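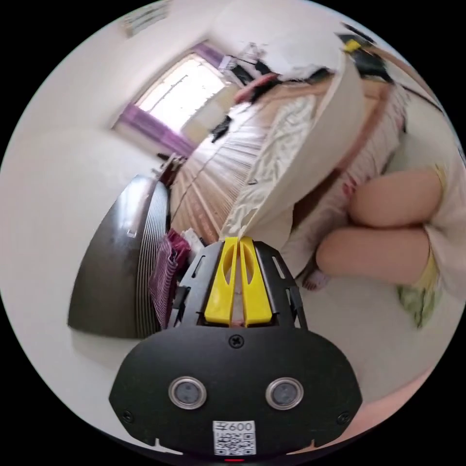 The room, in daylight.

5 min read

Letay Moges had the attic bell in her head again. Ding, ding, and then that long one that went on forever. She lay there with her eyes shut and grinned at the ceiling. It was the last week of October, the tower at Hoscombe was going to ring for the first time in 23 years, and she was going to be on the third rope!

She had come to bells late and by accident. She'd gone into the church to get out of the rain, heard feet and laughing overhead, and followed the noise up a stair so tight that her coat brushed both walls. At the top was Jamila Amarasinghe with a rope in her hands and dust in her hair.

"Can you count to six?" Jamila said.

"I can count to lots of things."

"Six will do. Come and stand on this box."

That was all it took. By the end of the hour Letay's palms were sore and her shoulders hummed and she had not made one decent stroke, and she walked home through the puddles so happy she missed her own street.

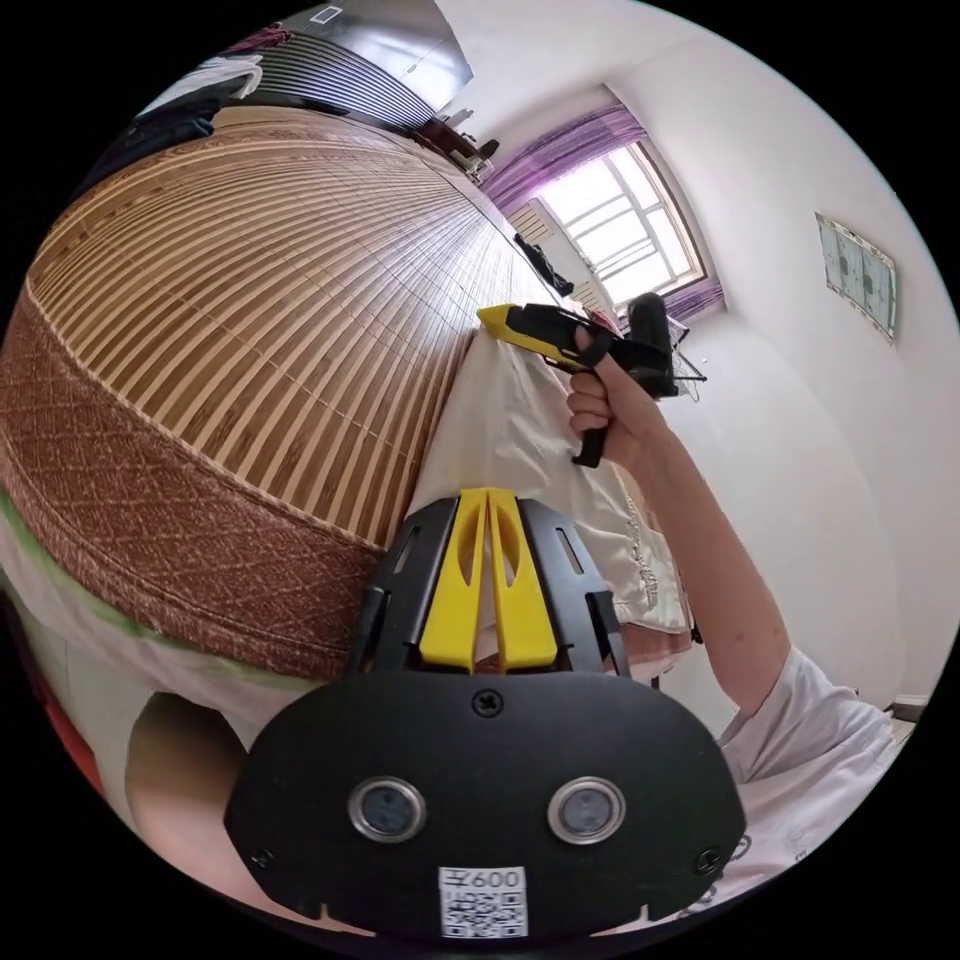 Jamila told her that first month that everyone pulls too hard, because everyone thinks the bell is heavy and wants to be forced. It is heavy. The big one, the Naqvi bell, weighed more than a small car and was named for the family who paid to have it hung. But you couldn't boss it. You had to lean in at the top of its swing, when it was hardly moving, and give it a little nudge, and then wait. The waiting was the hard part. Letay had never been any good at waiting, and now she practiced it on buses and in line at the bakery, hands moving up and down in front of her while people politely looked elsewhere.

She practiced in bed, too. She wrote the patterns out on the backs of envelopes – long columns of numbers with a blue line wandering down through them to show where her own bell went – and fell asleep with the pencil still in her fist. Two-one-four-three-six-five. It sounded like a phone number at first. Then one night it sounded like a tune, and she sat straight up in the dark and laughed out loud.

The piece they'd picked had 252 changes in it. Harnton, across the river, had rung it in the spring, and Harnton had been unbearable ever since.

"We don't have to beat them," Jamila said.

"No," said Letay. "But we could be a bit louder."

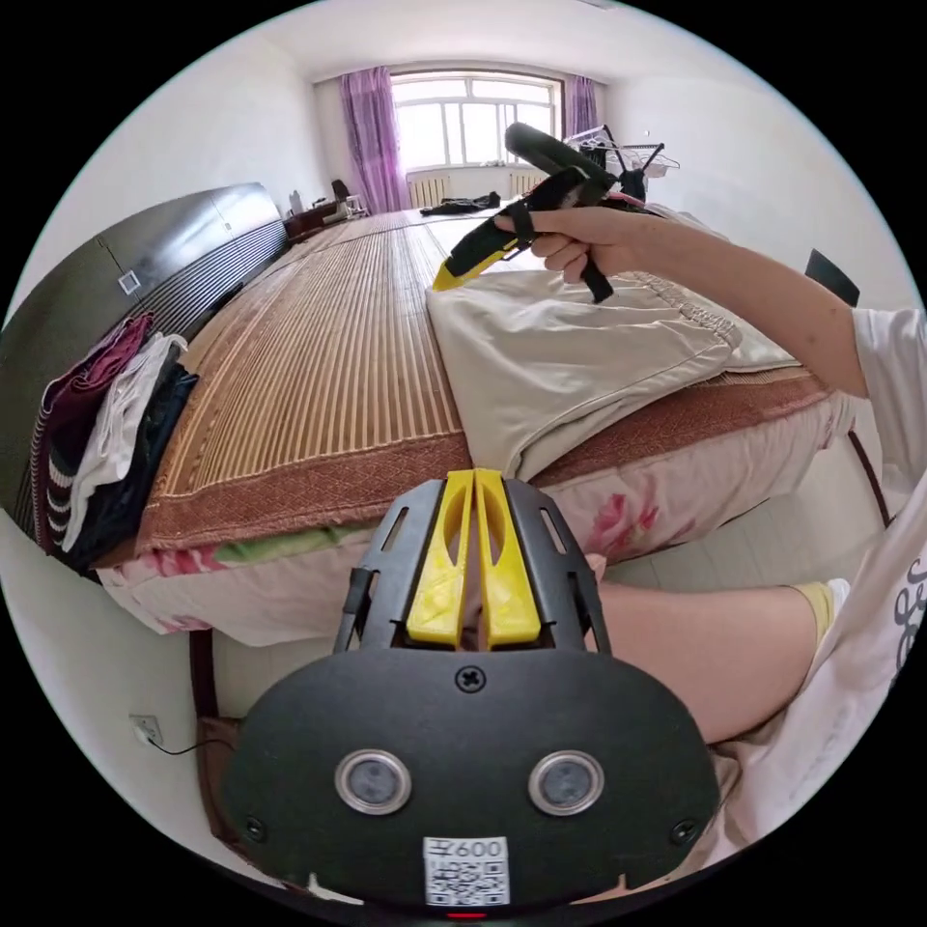 The Climb

There were 30 steps to the ringing room and she took them two at a time. The others were already there, stamping their feet and blowing on their fingers. The ropes hung in their circle, the striped wool grips freshly brushed. The window was open a crack, and she could hear people down in the churchyard, a lot of them, more than she had expected. A dog was barking. A child kept asking when it was going to start.

Jamila took the first rope and looked around at each of them in turn.

"Breathe," she said. "Listen more than you look. If you get lost, keep ringing, and I'll call you back in. Look to."

Six pairs of hands went up.

"Treble's going."

A creak, a pause.

"She's gone."

And the sound came down! Letay had only ever rung with the clappers tied, the way learners do, and it had not crossed her mind how different it would be. It came through the floor and up into her teeth. It was so big and so bright that for a second she forgot she was making any of it. Then the rope rushed up and her arms went with it and there was her bell, third in the row, right where it belonged.

She lost her place once. There was a gap, horribly wide, and a clash like a dropped tray. "Three, follow five," Jamila called, as calm as if she were asking for the salt, and Letay found five and tucked in behind, and the blue line picked her up again and carried her along. Down to the front, two blows, out to the back. She could feel the others now. She knew when the man on the tenor was going to pull before he did it.

When it ended, when all six came home in order and Jamila said "Stand," the quiet was enormous. Then somebody in the churchyard started to clap.

"Was that it?" said Letay. "Is that all of it?"

"That's all of it."

"Can we go again?"

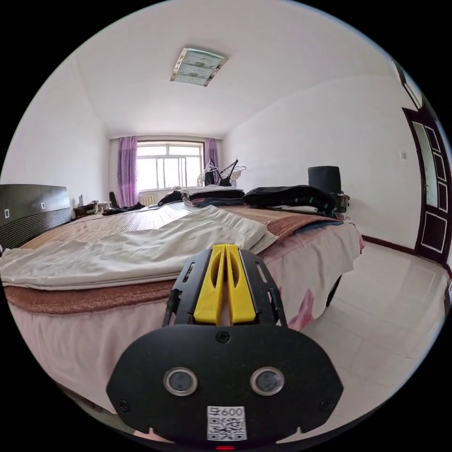 The bed, made up with the quilt folded over.

She got home after dark with her arms like string. She ate toast standing up, ran the bath and forgot to get in it, and called her sister to describe the whole thing, change by change, until her sister begged to be let off. Then she turned out the light. Across the river, very faint, Harnton had started up. They were good, you had to give them that. She lay and listened for the third bell, and her hands moved up and down on the covers, a little ahead of it.

14 comments · 37 shares

More stories
The Ferry at Holness
A Coat for My Uncle
What the Baker Heard
Snow on the Harnton Road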